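Category: Two-Arm Cells / Troubleshooting / Plate Handling

Plate Racking Faults: Frequently Asked Questions

These answers cover the dish rack task on the Vinier two-arm cell in Nastport. Most of them come from the September fault, when the left arm kept pushing after a plate had already met the rack wire. Samah Bensaid maintains the page.

What went wrong in September?

The left arm drove a plate into the rack at full closing force and did not stop. The contact limit had been set to 200 during a cable change and was never put back to 15. The plate chipped and the rack bent at one rod.

Why does the fault show up more when plates are close together?

The wrist camera sees only the front plate's face. Plates behind it show as strips of rim, and the Uder vision module can read two rims as one. It then picks a grip point too far in, and a finger lands on the wrong plate.

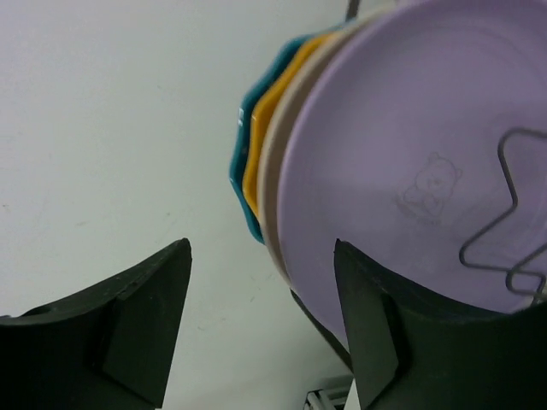
Can I keep running after a contact fault?

No. Press stop, wait for both arms to hold, and call the shift lead. Do not clear the fault from the tablet and restart. In September it was cleared twice before anyone looked at the rack.

Should I reach in to free a stuck plate?

Only with power to both arms off. The gripper can hold its grip through a stop, and the other arm may still have a move queued. Check both arms, including the one that wasn't working on the plate.

What should I check before a restart?

Look at the cables first. Each arm has a purple cable that runs out to the gripper in a loop, and a loop that catches pulls the wrist off its path. Then check the rack for bent rods and the plates for chips.

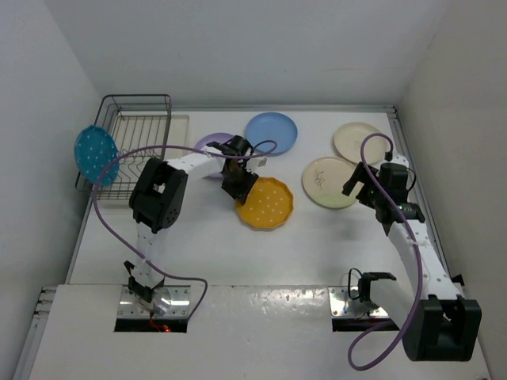 Run the first 22 moves at low speed with your hand near the stop button. If the contact reading climbs on an empty move, shut down and log it under Tahiri, our fault tracker.

Was anyone hurt?

No. The chip stayed on the table.

Has the limit been locked?

Yes. The tablet now refuses any contact value over 100, and changing it at all needs a maintenance login.

We use cookies to remember your settings. By continuing to use this site you accept our cookie policy.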